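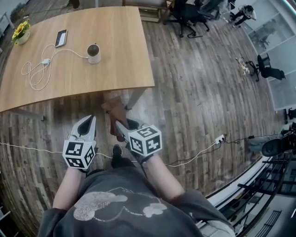

The brown piece in front of the light oak-colored table, with a black shoe on the floor.

Bonley Soft Things

Bonley is a small, growing collection about handling soft household things near ordinary furniture: picking them up, turning them, straightening them out, putting them down again. Soft things are great fun to work with! A mug keeps its shape all day, but a limp bit of cloth looks like a new object every time you pinch it somewhere else.

What's in version 22

- 28 short sessions, each built around one soft item
- 12 table layouts, with a plain-text note for each
- notes.txt, with my comments on lighting, clutter and anything odd

The table

The Lornance layout is my favorite so far. It has a rounded light-wood table, a pot of yellow flowers, a phone, and a white cable that never seems to lie the same way in any two layouts. Please leave the cable in if you crop. It makes a lovely second soft object, and people have already asked for more of it.

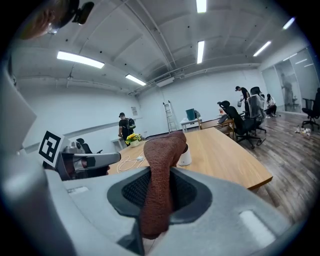 Brown item held upright, fine ribbing visible, cable loops on the tabletop to the left.

Labels

Items are listed by color and general type ("brown, soft, long"). I tried material names in an early version and kept changing my mind, so those are gone. Each item entry also says where it is held (top, middle or end) and whether any part of it folds over.

Tabletop objects get one line each. If something is partly hidden, the line says "partial" and stops there. Phones are marked "screen light" or "screen dark" for each picture, so don't expect one value per layout.

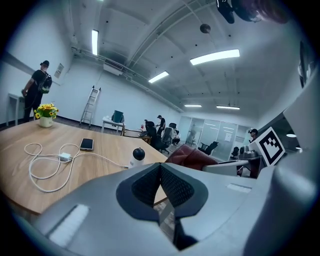

Known gaps

- Hashmi layouts have no floor labels yet.
- Flower colors are still being checked. Some older lines say only yellow where orange shows too.
- Nistell has 40 lines with the old type names. The script rename_types.py fixes them.

Fixes are very welcome, especially for the cable outlines. Put the layout name in the title and I'll get to it.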